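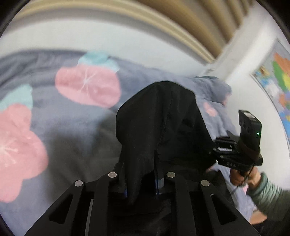

Black cloth held in one hand-held gripper, with a second alongside, beside the bed.

Folding tips from the gripper trials

Jacqueline Vidal's group at Kelow has been teaching a two-armed robot called Ninell to fold household fabric. The robot learns from recordings made by people using hand-held grippers in ordinary bedrooms and laundries. The report came out on 31st January and most of it concerns training and error rates, but the section on how fabric was handled is useful to anyone with a basket to get through.

The group compared two ways of starting a fold. In one, the person grabbed the cloth wherever it was nearest and sorted it out in the air. In the other, they found an edge or seam first and only then lifted. Each method was recorded 750 times. Robots trained on the second set finished more folds, and the gap was widest with dark fabric, where the creases are hard for a camera to pick out.

Tips that carry over to doing it by hand

Find a seam before you lift. Run your fingers along the piece until you reach a hem or side seam, then follow it to a corner.

Hold less cloth. A big handful makes a peak in the middle and the rest hangs in folds you have to undo later. Pinch close to the edge.

Lift, pause, then lower. The trials used a pause of 3 seconds to let the cloth stop swinging. One second is plenty for a T-shirt. Sheets need longer.

Fold dark things on a light surface. If your doona cover has a busy pattern, put a plain towel down first. The robot lost the edge of the cloth more often on patterned bedding, and tired eyes do the same.

Check what is underneath. Grippers regularly picked up a second item along with the first. With fine fabrics, rub the layers between finger and thumb before you lift.

Smooth from the middle outwards. Pushing in from the sides only moves the wrinkle.

What didn't help

Spray starch made no difference to the fold. Neither did folding boards, except on shirts. The group tried 24 garment types in all, and fitted sheets had the worst result of the lot. The report offers no advice on those.

The recordings came from 187 homes. A second round is due in May and will cover towels, tea towels and odd socks. We'll add to this page when the results are out.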